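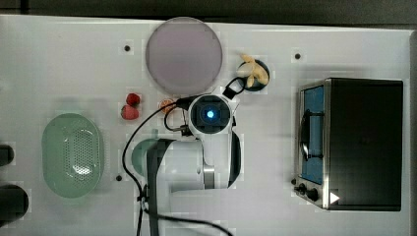

*Fig. 1. Large round plate, with strawberries, a banana and an orange slice beside it.*

# Week 4: Does the plate make you eat more?

Notes to go with the lecture. Read them before section, and bring the Losport paper with your own marks on it. Clean copies will be looked at with suspicion.

## The claim

You have all heard it. People who eat from big plates eat more, so if you want to eat less, buy smaller plates. It shows up in magazines, in waiting room leaflets, on the back of cereal boxes, and in the sales pages of companies that sell small plates.

I'm not going to tell you the claim is false. I don't know that. What I want you to see is how little was holding it up during the years when everyone repeated it, and how hard it is to get a straight answer even now.

Start by splitting it up. At least four different statements hide in that one sentence:

1. People put more food on a bigger plate when they serve themselves.
2. People eat more of a fixed amount of food when it comes on a bigger plate.
3. People who switch to smaller plates eat less over a whole day.
4. People who switch to smaller plates lose weight and keep it off.

Evidence for the first tells you very little about the fourth. Yet the usual newspaper story starts with a study of 1 and finishes with advice that needs 4. When you read a piece like that, write the number of the claim in the margin next to each sentence. The numbers tend to climb as you go down the page.

## The story behind it

The explanation that comes with the claim is a drawing trick. Put a dark circle inside a ring that's only a little bigger, and the circle looks large. Put the same circle inside a much bigger ring and it looks small. The ring is the plate, the circle is the food, and so a normal helping on a big plate looks skimpy and you add another spoonful.

It's a lovely story and the drawing works. You can try it with two coins and a pencil. But a drawing trick is a fact about judging circles on paper. Dinner is lumpy. It has height, it comes in pieces, and you've usually met it before. Somebody who eats two eggs every morning eats two eggs, whatever they're sitting on. A banana is one banana. The trick should matter most for loose food like rice, stew or cereal, and least for food that comes in units, and very few of the early papers bothered to check whether this was so.

A good explanation makes a weak result feel strong. Be careful when you catch yourself nodding at the mechanism before you've looked at the data.

## The Losport lunch study

This is the one you've been given in full. The setting was a self-serve lunch counter in Losport. On some days the counter had large plates and on other days small ones. There were 83 diners. The researchers weighed what each person took and what each person left.

The headline result was that people with large plates took more food. Now the trouble.

**Who was in which group?** Plates were assigned by day. Everyone on a given day got the same size, and the menu changed daily too. The large plate days included a pasta day. People pile up pasta. The paper says the menus were "comparable in appeal" and gives no support for that at all.

**Could people go back?** Yes, and second trips were recorded, but on the same plate and the same sheet, and the table doesn't separate them. If small plate diners made more trips, we'd like to know. It's exactly the kind of thing a person with a small plate would do.

**What was left behind?** More food was left on the large plates. Once you subtract it, the difference in what people *ate* shrinks a good deal. That number is in a footnote on the second to last page. The one in the title is the amount taken.

**Did they know?** Diners signed a form that said the study was on "plates and portions." I'd serve myself a little oddly too.

None of this proves the effect isn't real. It means that one small study, run by the day, with the menu mixed in, can't carry the weight that's been hung on it. For years it was cited as if it had settled the matter.

## The Ocampo survey

Much bigger: 2,000 households, a mailed form, one question on the width of the dinner plates in the kitchen and several on diet and weight. Homes with wider plates reported eating more.

Size doesn't rescue a design. All those forms can tell you that two things go together, with a nice narrow margin of error, and leave you with no idea why. Think of what else might come along with wide plates: more money, a bigger kitchen, newer plates, more people at the table, more large people at the table. A tall man who eats a lot may buy the plate that fits his dinner. In that case the appetite picked the plate.

Then there's the measuring. People were asked to recall what they'd eaten over a week. Try it yourself tonight. Write down everything from last Tuesday, with amounts, and see how much of it you'd swear to.

## The Stendus leaflet

Stendus sells a set of plates with a raised inner ring, and the leaflet that comes in the box says that users "can save up to 700 calories a day." I've had this leaflet in my desk for years and it still pleases me. Take it slowly.

- *Can.* So can anyone.
- *Up to.* Zero is up to 700. The sentence would be true if one person did it once.
- *Save.* Compared with what? With how they ate before? With how they would have eaten that same day from another plate? The second one is the one you want, and it's never observed.
- *A day.* The small print says the test covered one meal. The rest of the day was filled in by multiplying, on the view that breakfast and lunch would go the same way as supper, and that nobody had a sandwich at ten o'clock.

That last point matters well beyond this leaflet. People make up for a light meal later, sometimes partly and sometimes all the way. Any study that stops when the plate is cleared can't see it happen. When a paper turns a single meal into a yearly figure in pounds, put a line through the figure.

## The Drerier repeat

Drerier is the better of the bunch, and I've put it last on purpose. Same basic idea as Losport, but plates were handed out by the toss of a coin to each person, the menu was held fixed, second trips were logged on their own, and the plan for the analysis was filed in March, before the first lunch was served. That last step is dull and worth more than the rest of the paper's statistics put together. It means they couldn't go looking for whichever outcome came out best.

What did they find? A small difference in the amount taken, a smaller one in the amount eaten, and a range of likely values that comfortably takes in no effect at all.

Before you cheer, be just as hard on this one. It was a single site. The two plate sizes were quite close, so a real effect of a much bigger change could have slipped by. A weak test that finds nothing has told you something about the test. Some of you will like this paper because it agrees with the lecturer, and that's a poor reason to like a paper.

## Why the claim did so well anyway

My own guesses, and they're only guesses:

- It's cheap and asks for no willpower. We want it to be true.
- Positive results got printed and flat ones went in a drawer. If you pool only what was printed, you pool the luck as well.
- Papers cited other papers' titles. I've followed chains of five or six citations back to a source that doesn't say what the last one says it says.
- It's harmless, so people felt no great need to check. Perhaps it is harmless. But advice takes up room, and a leaflet with plates on it has that much less space for something else – the price of vegetables, for a start.

## For section

Pick one of the four sources and write a page on it. Say which of the numbered claims it tests, what the comparison really was, and what result would have changed the authors' minds. If you can't find any result that would have, say so and show me where you looked.

Then design a better test of claim 3. You may have as much money as you like, but your subjects get to go home at night and open the refrigerator.

Pages go in the box outside my office before section. Staple them, please.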